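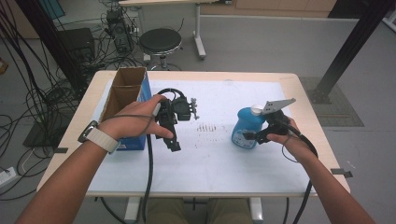

Start with the cleaning table, the rest of the building can wait, was Lamduan Meesuk's advice when I asked where I should go first, and I've never been so glad to take somebody's advice at a student open day. I'd come in through the wrong door (the parking at Parkonside is a whole story and I will spare you most of it), I had a paper map I was holding upside down, and I could easily have spent the first hour looking at posters.

So, some background. The Quiambao course is a one-year class where students pick an everyday chore and try to teach a robot to do it. Last year it was folding towels. This year the class split up, and the group I spent most of my visit with had picked wiping down a stained table. It sounds like nothing! I wipe my kitchen counter without thinking, usually while talking on the phone. But to get a robot to do it, the students first do it themselves, over and over, holding a gripper in each hand in place of using their fingers. The grippers record what goes on, and the robot learns from the recordings later. The class calls one run through the job a "take," and the target for the year is 2000 good ones. They were at 1088 the morning I visited, written up in big numbers on a whiteboard by the door with a smaller, sadder number next to it for the takes they had to throw out.

I asked if I could have a try and they said sure, after lunch, which made me nervous all through lunch. (Lunch was egg salad sandwiches and a very good lentil soup, five dollars, cash only. Bring cash. The machine in the lobby only does cards, so it's no help to you.)

Before that, though, there was a short talk in the room next door by Sheena Moffat, who teaches the class. I liked her a lot. She talks fast and draws arrows on everything. Her main point was that beginners always want to collect data right away and she makes them spend the first month just arguing about what counts as done. Is the table clean when the spot is gone? When it's lighter? Do you have to put the bottle back where you found it, or is anywhere on the table fine? She said one group spent an entire afternoon on whether a spray bottle lying on its side counts as "put away," and I believe her, I've had that same argument at home.

Then we all trooped back across the hall, maybe a little slower than she wanted us to, and crowded in behind the tape.

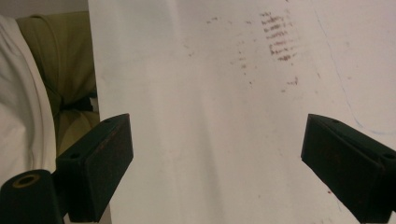
Does it matter what the mess looks like? Quite a lot, according to Sheena: if every take has the same spot in the same place, the robot learns to wipe that place and will happily scrub a clean patch if you move the mess over. The students are supposed to change something between one take and the next, and they keep a list so they don't fall back on their favorites.

A man near me wanted to know how long the robot took to learn it, and the student answering got a bit of a look on her face. Apparently that's the question every visitor asks. Her reply was that the first version, which they named Laller, trained over a long weekend and then did a lovely job of wiping the air just above the table. The second one is Fevach and they were cautious about it. It hadn't been shown to the public yet, and it wasn't going to be on my visit either, which I'll admit was a letdown. I'd pictured a robot zipping around with a rag. If that's what you're hoping for, wait until the final demo in May, when all the groups show their work and I'm told there is cake.

What you do get at the open day is the people part, and I ended up liking that better than I expected to. You can stand close enough to hear them talk each other through it. "Slower on the left." "You're blocking." "Okay, again." They swap places when somebody's wrists get tired, and they do get tired, as I found out when my turn came.

My turn! The grippers are heavier than I thought they'd be. You squeeze and the jaws close, fine, but you have no feeling in the tips at all, so you're going entirely by what you see. I picked up a bottle and was thrilled with myself, and then couldn't for the life of me work out how to set it down without tipping it. It's like eating peas in ski gloves. The student coaching me was very kind and told me to bring the elbow in and come at it from the side, low, and to let the jaws settle before lifting.

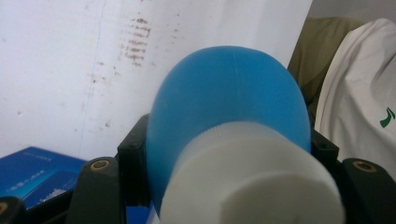
That helped a ton, and on my fourth go I got the bottle up, over, and down again still standing. I got a small round of applause from two strangers and a toddler. My take won't be going into the set, I was told very gently, but it was saved in a folder called "guests" with all the others, so I like to think I'm in there somewhere.

I did a quick lap of the other groups after that. One was sorting silverware and had their table shut down for a sensor problem, so I only got the poster. Another was working on zippers, and I have nothing but sympathy for them. The high school club upstairs had a line-following contest going with little wheeled robots they had built from kits, and it was by far the loudest room in the place. I watched three races and picked the loser every time.

Practical stuff, if you're thinking of going. Admission is free, but you do need to sign up for a slot if you want to try the grippers, and the sheet was full before noon. Use the side entrance by the bike racks. The lecture room is cold, bring a sweater. Kids are welcome everywhere except behind the tape. There's a stamp card for visiting every room and I missed one, the zipper people I think, so no free pencil for me.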